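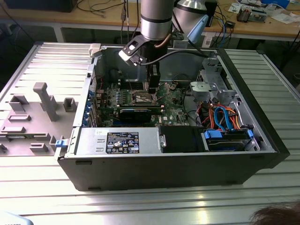
Notes for the talk: the Clinley bench service, and whether to buy it

Talks > Repair and Reuse Day > Speaker notes

Search talks Enter a keyword Go

Slide 1. Hello and settling in

Good morning, and thank you for coming out on a Saturday. (Wait for the people at the back to find chairs, the door sticks.) I run a small shop that takes in old office desktops, cleans them up and sells them on, and for a good while now I've been reading everything I can about robot arms that can get inside a computer case. So when Clinley offered to bring us in as a trial customer I said yes before they had finished the sentence, and I'd like to tell you what I learned, the nice parts and the less nice parts both.

Say early: I paid for the trial like anyone else. They haven't seen these notes.

Slide 2. What you get for the money

Clinley sells this as a service, by the month. You get the arm, the gripper, the wrist camera, the software (it's called Unar, and yes, I say it wrong every time), and a person on the phone who knows your setup. The shortest term is 26 weeks. You provide the bench and the computers. Training for your own staff is included, and I'd tell you to send two people if you can spare them, because the one who goes on vacation will always be the one who knows.

Ask for hands: who here opens more than 30 machines a week? Those are the people I'm mostly talking to, though the rest of you are very welcome to stay!

Slide 3. The kind of job we tried
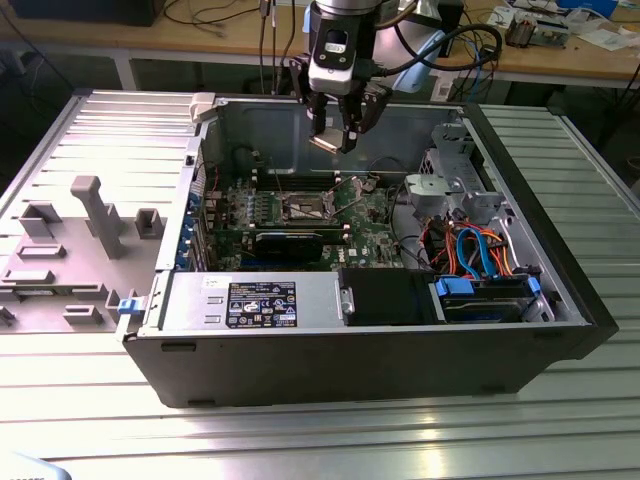
My own interest has always been the processor, which is the part that pays our rent. Memory is easy and anyone can be taught it in an afternoon, but a processor wants a steady hand and a bit of patience, and by four o'clock on a busy day I have neither. We had the towers lying on their sides with the panel off, the way you'd do it at home on the kitchen table, and the gripper comes straight down from above with its two fingers pointing into the case. That matters more than I expected when I first read the brochure. With graphics cards, drive bays and all those loops of cable to stay clear of, a straight approach leaves you a lot less to worry about.

(Pause here. Somebody usually asks about laptops. Clinley doesn't offer laptops yet, and I wouldn't hold my breath before November.)

Slide 4. Setup, and where I grumbled

Allow a full day. The booklet says a morning, and bless them, I think whoever wrote it had done it many times before. Every model of case has to be taught once, and you do that by guiding the arm by hand and saving each position in Unar. The saving part is lovely. Finding the position you saved last Tuesday is less lovely, as they all land in one long list, and you'll want to give them proper names from the start.

I also compared it with the Dervishi kit, which you buy outright and put together yourself. It's a good kit, and if you have an engineer in the family I'd look at it seriously. We don't, so the phone line won me over.

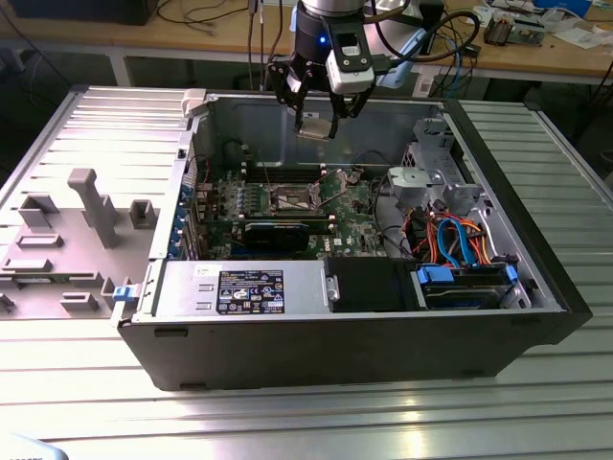

The other grumble is the cables. You need to think about where the arm's own cables go before you bolt anything down, and give them plenty of slack. I moved our mount twice. Clinley sent clips for free when I called, which was kind of them, but I'd rather have had the clips in the box.

Slide 5. Numbers, quickly

Trial machines: 124. Positions saved in Unar by the end: 277 (many of them mine and badly named). Don't read the whole slide aloud, it goes out with the handout.

Slide 6. Would I sign again?

Yes, for desktops, if you see the same few models over and over. If every box through your door is different, I'd wait, or rent time at Flisten, where you can bring your own machines and try the same service by the day. Bring more than one model if you go.

Questions. Repeat each one into the microphone, the recording from last time had only my half. Handouts are by the coffee.

Last edited 31/05/2025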